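Notebook - assembly bench, equipment planning
8/31/24

Spent most of the day on the list for the second bench. Simão Vieira wants a number he can put in the budget before the Grisen people come back to us, and the version from May is no use any more. It had us buying another complete two-arm station with everything on it. We can't pay for that and I don't think we need it.

Where things stand. One bench, two arms, two hands, one board of peg-and-slot parts. All the assembly work goes through it. Anyone who wants to try a new grasp or a new fixture waits for the bench, and then spends the first part of their slot putting the board back the way they need it. Bench log for the last 12 weeks shows 186 booked hours, and more than a third of that is marked setup or reset. That is the figure I would put at the top of the request. The arms are fine. We are short of boards, fixtures and spare fingers.

Ran the board this morning while I was pricing things, so I could see which items get handled the most.

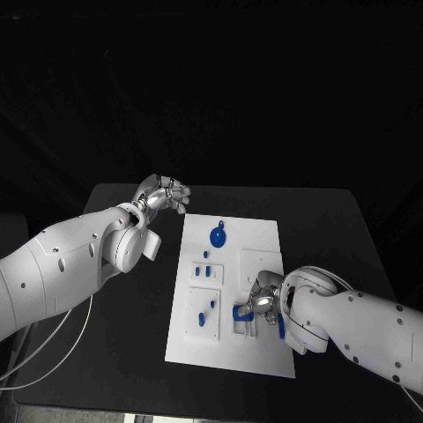
Right hand on the rectangular block, at the slotted fixture. Left hand idle over the far end.

Notes for the order from this part of the work:

The slotted fixture is the one I want more of. It takes the most force of anything on the board and we have no spare. Print two, and get one quoted in machined plastic from Wudiso so we can compare. If the machined one costs more than four times the printed one I would stay with printed and replace them when they wear.

Pegs and blocks: full second set, same blue. The color thresholds are set for this blue and I don't want to redo them for a cheaper filament. Ask for the same spool type as before and check a test piece under the bench lights before printing the lot.

Corner screws on the plates: we have plenty, leave off the list.

Hands. This is the big line and the one Simão will ask about. Three options as I see them.

Option one is a service contract on the two hands we have. Østergaard quoted by phone, written quote still to come. Covers fingers and tendons, does not cover the wrist side. Turnaround is 9 working days, and we would be down to one hand during that time.

Option two is a third hand of the same model, kept on the shelf. Costs the most up front. The mount and the software stay the same and we can swap in an afternoon. The catch is left and right - a spare left does not help if the right one fails. Our right hand does most of the pressing and I would expect it to go first, so if we buy one it should be a right.

Option three is simple two-finger grippers from Nisent for the reset work, and save the hands for the runs that need them. Cheap. It means a tool change every time, though, and I don't like adding a tool change to a process where setup is already the complaint. Could make sense on the second bench if that bench only does sorting and resets.

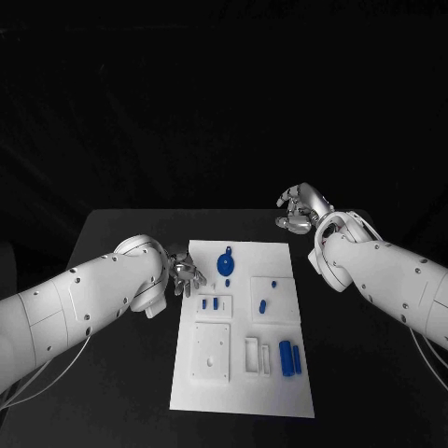 My preference is option two plus the cheapest level of option one, if Østergaard will split it. Need to ask whether a shelf spare counts as a covered unit. If it does not, the contract only makes sense for the first year.

Cables. Please can we put real cable management in the budget this time. The arm cables run loose down to the table on both sides and I moved them twice today before starting. Clips and a length of sleeve per arm. Small money, and it always gets dropped off the list because it is small money. I am writing it as its own line.

Backdrop and table. Black cloth is doing its job, so same again for bench two. Same dark matte table top as well. I looked at a light gray one that was in stock sooner and decided against it, as the white mat and plates would be harder to pick out and we would have two sets of camera settings to look after. The wait on the dark top is 4 weeks. Order it first.

Arms. Not buying any in this round. The plan is to get bench two standing as a table, cloth, lights, camera mount and a full board, with power and network run to it. Then people can lay out and check a board there by hand and carry the mat across. The reset time comes down without a second pair of arms. If the money comes through next year the arms go onto a bench that is already working. Grisen will want to sell us the whole package. Fine, get their price, but ask them to break out the arms separately.

After lunch tried the small slotted plate with the left hand to see if it can share some of the wear. 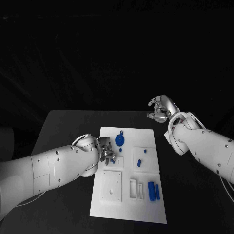
Left hand at the small slotted plate, one finger on the little blue piece. Right hand parked up and away.

The fingers cover a lot of that plate when the hand is down on it. From the head camera the small piece is partly hidden, so a wrist camera on the left side goes on the list as a maybe. One only. I would like to borrow one before we pay for one. Simão thinks the other lab has a spare in a drawer.

List as it goes to Simão:

Slotted fixtures, two printed, one quoted machined (Wudiso)
Full set of blue parts, second board
Plates and open trays, second board
White mats, cut to the same size
Spare right hand, same model
Service contract, lowest level, written quote needed (Østergaard)
Cable clips and sleeve, both arms
Dark table top, black cloth, lights, camera mount
Power and network run to bench two
Wrist camera, left side (maybe, try to borrow first)
Two-finger gripper (Nisent), price only, not for this order

Still open: does the spare hand come out of equipment or out of spares? If it is spares we can order now. If it is equipment it has to go in with the table and wait for sign-off. Asked Simão, waiting to hear.

Also need to measure the space by the wall again. The May drawing has the old cabinet in it.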